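Informe de avance del segundo semestre
Proyecto Trariteo – Rehabilitación de superficies interiores y control de humedad en vivienda colectiva
Entidad ejecutora: Ertürk
Responsable técnica: Zerrin Çınar
Destinatario: Programa de ayudas Brorkby

1. Estado general

El periodo cubierto termina en febrero. De los seis bloques incluidos en el convenio, cinco tienen terminada la fase de diagnóstico y el sexto está pendiente de acceso a las viviendas de planta baja. La superficie tratada hasta el cierre asciende a 1.832 m², frente a los 3.750 m² previstos para el conjunto de la actuación. El desfase respecto al cronograma aprobado es de cinco semanas y se concentra en la partida de secado de soportes.

No se solicita en este informe modificación del importe concedido. Se solicita en cambio trasladar al próximo semestre la justificación de la partida de ventilación mecánica, por los motivos que se detallan en el apartado 4.

2. Diagnóstico de soportes

Las mediciones de contenido de humedad se han realizado con higrómetro de resistencia y, en los paramentos donde la lectura resultaba dudosa por presencia de sales, con extracción de muestra y pesada. La correlación entre ambos métodos es aceptable en enlucidos de yeso y deficiente en morteros bastardos, donde el equipo de resistencia sobrestima de forma sistemática. En consecuencia, en los bloques con mortero bastardo solo se consideran válidas las lecturas gravimétricas.

El origen de la humedad es mayoritariamente la condensación superficial en esquinas y encuentros con forjado. La capilaridad se limita a los arranques de muro de las plantas bajas y no supera en ningún punto la altura del rodapié. Se descartan las filtraciones por cubierta, salvo en el bloque tercero, donde la comunidad ha iniciado por su cuenta la reparación del canalón.

3. Sistema de acabado

Tras la comparación de tres sistemas se ha adoptado la pintura mineral al silicato sobre imprimación fijadora, suministrada por Travora. El criterio determinante ha sido la permeabilidad al vapor. El coste por metro es superior al de la pintura plástica convencional y se compensa en parte con la supresión de la segunda mano de imprimación en soportes ya consolidados.

La aceptación visual se hace con luz rasante y exige una superficie lisa, sin marcas ni cambios de textura. Las diferencias leves de tono debidas a la iluminación no son motivo de rechazo; las debidas a absorción desigual del soporte, sí. El criterio consta en la ficha de control que firma la dirección de obra al cierre de cada estancia.

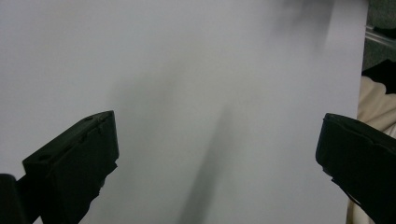
Figura 1. Superficie blanca lisa, sin marcas.

Los rechazos registrados corresponden casi en su totalidad a empalmes visibles entre jornadas. La medida correctora consiste en completar cada paño sin interrupción y en no iniciar paños nuevos después de las 16:00. Desde su aplicación no se han abierto nuevas incidencias de este tipo.

4. Ventilación

La instalación de extractores higrorregulables no ha comenzado. El proveedor inicial comunicó la retirada del modelo ofertado y la alternativa propuesta requería un paso de conducto incompatible con los patinillos existentes. Gülizar Güneş, responsable de instalaciones, ha redactado una nueva especificación con caudal variable y conducto de sección reducida. La petición de ofertas está abierta.

Mientras tanto se ha entregado a los residentes una hoja con pautas de ventilación manual. Su efecto no se ha medido y no se computa en los indicadores.

5. Ejecución económica

Las partidas de diagnóstico y de preparación de soportes se encuentran dentro de lo presupuestado. La de pintura presenta una desviación al alza por el mayor consumo de imprimación en los morteros más absorbentes, absorbida con el remanente de medios auxiliares – andamios y protecciones – que se han reutilizado entre bloques contiguos. Las facturas y los partes de trabajo se adjuntan en el anexo B.

6. Riesgos y próximos trabajos

El riesgo principal sigue siendo el tiempo de secado en planta baja. Si las lecturas gravimétricas no descienden por debajo del umbral fijado en el pliego, se aplazará el acabado de esas estancias y se entregará el resto del bloque de forma parcial. También queda por resolver el acceso al sexto bloque, para el que la administración de la finca ha ofrecido dos turnos de visita.

Trabajos previstos: adjudicación de la ventilación, cierre del diagnóstico pendiente, continuación del acabado en los bloques cuarto y quinto, y segunda campaña de medición en las viviendas ya terminadas.

Anexo A: fichas de control por estancia
Anexo B: justificantes de gasto
Anexo C: lecturas de humedad por bloque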